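4.2 Aufgabenszenario und Wahrnehmung

Die Experimente zur farbbasierten Gruppierung wurden mit der Planungssoftware Gomow durchgeführt, die wir um ein Modul zur Zuweisung von Teilaufgaben an zwei Arme erweitert haben. Eine Episode beginnt mit Körben in drei Farben, die ungeordnet auf der Arbeitsfläche verteilt sind. Das Ziel ist erreicht, wenn die Körbe gleicher Farbe jeweils gestapelt sind und kein Stapel in der Mittelzone steht.

Die Wahrnehmung arbeitet auf einem einzelnen Farbbild von oben. Eine Instanzsegmentierung liefert für jeden Korb eine Maske, aus der anschließend die Orientierung in der Tischebene geschätzt wird. Bei den perforierten Seitenwänden treten Lücken in der Maske auf, die wir durch eine morphologische Schließung vor der Rechteckanpassung beseitigen. Körbe, die nur teilweise im Bild liegen, erhalten eine vorläufige Pose und werden vom Planer erst dann als Greifziel freigegeben, wenn eine zweite Ansicht vorliegt. Dunkle Korbböden mit Reflexionen führten in frühen Versionen zu überzähligen Instanzen. Das Training wurde daher um 1000 synthetisch veränderte Ausschnitte ergänzt.

Gegenstände, die zu keiner Aufgabenklasse gehören, etwa die kleine Topfpflanze am hinteren Tischrand, werden als statische Hindernisse in die Kollisionsszene übernommen. Ihre Höhe wird pauschal mit einem Sicherheitszuschlag von 40 mm versehen. 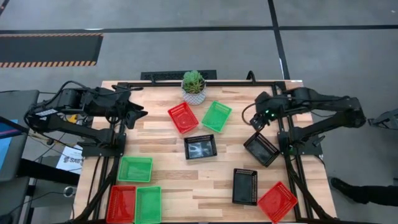 Abbildung 7: Arbeitszelle mit zwei Armen und neun Körben in Rot, Grün und Schwarz.

4.3 Zuweisung und Bewegungsplanung

Die Zuweisung wird als kleines ganzzahliges Problem formuliert. Die Kosten eines Griffs setzen sich aus der Weglänge im Gelenkraum, der nötigen Drehung des Greifers und einem Strafterm für das Betreten der Mittelzone zusammen. Für jeden Korb werden vier Griffkandidaten an den Seitenwänden erzeugt. Kandidaten, bei denen ein Finger einen Nachbarkorb berühren würde, scheiden vor der Optimierung aus. Bleibt für einen Korb kein Kandidat übrig, fügt der Planer eine Schiebebewegung ein.

Beide Arme teilen sich die Mittelzone über eine einfache Reservierung. Ein Arm darf sie erst befahren, wenn der andere seine Reservierung zurückgegeben hat. Gegenüber einer vollständig gekoppelten Planung kostet das Zeit, die Fehlersuche wird aber deutlich einfacher, und die Trajektorien lassen sich pro Arm getrennt wiederholen. Die zeitliche Parametrisierung übernimmt Sembiring, eine im Projekt Fidetti entstandene Bibliothek. Wir verwenden sie ohne Änderungen am Kern.

Ausgewertet wurden 60 Episoden mit zufälliger Anfangsanordnung. In 59 davon fand der Planer innerhalb des Zeitlimits eine gültige Zuweisung. In der verbleibenden Episode lagen zwei Körbe so dicht nebeneinander, dass auch die Schiebebewegung keinen zulässigen Griff freilegte. Die Zahl bezieht sich ausschließlich auf die Planung; Fehler bei der Ausführung werden in Abschnitt 5 getrennt behandelt.

Eine Neuplanung wird ausgelöst, sobald die gemessene Pose eines Korbs nach dem Absetzen um mehr als eine Fingerbreite von der erwarteten abweicht. Der bereits begonnene Griff des anderen Arms wird dabei zu Ende geführt.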